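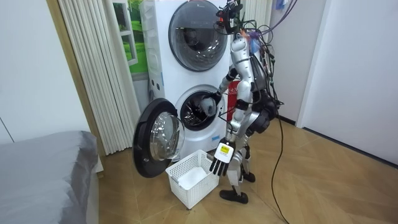

Cables first, says Lieven Brouwer. Always the cables. He looks after the laundry humanoid at Melton, which everyone on the job calls Xenos, and before he has even put his tea down he is going through the wiring on its back.

"People ask about the hands. Hands are fine. It's the stuff between the head and the hip that eats my week."

We get an hour with him, less in the end – phone keeps going. Brouwer came over from Clolholm in June, where he kept packing machines running. Bigger machines, he says, and easier. "Bolted down. You knew where they'd be in the morning."

The routine goes like this. Power off, robot on the stand. Every joint moved by hand, slowly, ankles up. He is feeling for grit. Then the loom, every tie checked, every plug pushed home. The loops behind the shoulders have to stay loose or the arm pulls on them when it reaches into the drum.

"Too tight and you lose a camera half way through a wash load. Too loose and it catches the door. I've had both. I've had both on the same day."

The long lead to the floor gets its own check. He runs it through a cloth, end to end, looking for nicks. It has been replaced 2 times already. A wireless set-up was talked about and dropped, he won't say why. "Ask Cindeck." Cindeck build the joints and, he adds, answer emails eventually.

Chrysoula Mavromatis sets the thing up for each run. Her side is positions. Where the feet go, how far the washer door is swung back, where the basket sits. She used to mark it all with tape, now she goes by the joins in the floor tiles.

"Door has to be right open, flat as it'll go. If it drifts back the elbow finds it."

And the basket? "Close to the feet but not touching. We argue about that one." Brouwer wants it further out. She has won so far.

Grip is the other thing. Wet cotton is heavy and it sticks to the drum, so the finger pads wear on one side. The last set did 596 loads. The book says 4000 hours for the shoulder joint and nothing at all for pads, so Mavromatis keeps her own notebook, in pencil, an she is not lending it out.

Worst repair? Brouwer thinks. Hip pack, he says. One connector, 3 days. The fault only showed when the robot leant forward, so on the stand it tested perfect everytime.

"In the end I lay on the floor with a torch while Chrysoula made it bend. Pin had backed out. Tiny little thing."

He has a box of spare pins now. Then the phone goes again and he is off down the corridor.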